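Section 4. Fitting the Processor and Memory

This section applies to desktop towers prepared for reissue at the Prutevton depot. Complete Section 3 (Opening the Case) before you begin. Questions about parts should be sent to Hayley Fairclough, Bench Supervisor.

4.1 Preparing the bench

1. Shut down the computer, unplug the power cord, and press the power button once.
2. Lay the tower on its side with the open side facing up.
3. Put on a grounded wrist strap and clip it to bare metal on the case.
4. Place the processor and the memory module in the parts tray. Keep the tray beside the tower, clear of the cables.
5. Open the metal bracket over the processor socket.

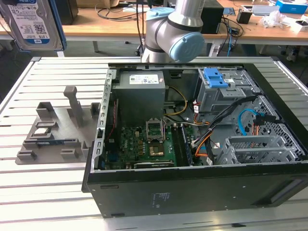 Figure 4-1. Tower on its side with the socket bracket open; parts tray at left.

CAUTION: Do not touch the contacts inside the socket. A bent contact cannot be repaired at the bench, and the board must be returned under Form 207.

4.2 Fitting the processor

1. Hold the processor by its edges only.
2. Match the corner mark on the processor to the mark on the socket.
3. Lower the processor straight down. It should settle into place without being pushed.
4. Close the bracket and secure the lever.

NOTE: If the processor does not sit level, lift it out and check its direction before trying again.

4.3 Fitting the memory

The memory slots are long and run side by side, with a small latch at each end. Power supply wires may hang across this part of the board. Move them gently to one side before fitting a module, and do not pull on the connectors.
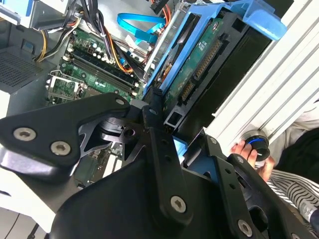 1. Open the latches on the slot to be used. The slot order is given on the work sheet.
2. Line up the notch in the module with the key in the slot.
3. Press evenly on both ends until the latches close.
4. Repeat for any other modules listed on the work sheet.

CAUTION: Never force a module. If one end will not go down, remove the module and start again from step 2.

4.4 Checks before closing

1. Confirm that no wire is caught under the bracket or a latch.
2. Confirm that the drive cables are still firmly connected.
3. Enter the memory size on the work sheet. Units marked Kelumora must have 16 GB.
4. Initial the work sheet and pass it to Jade Cheetham for countersignature.

Continue to Section 5 (Closing the Case and First Start).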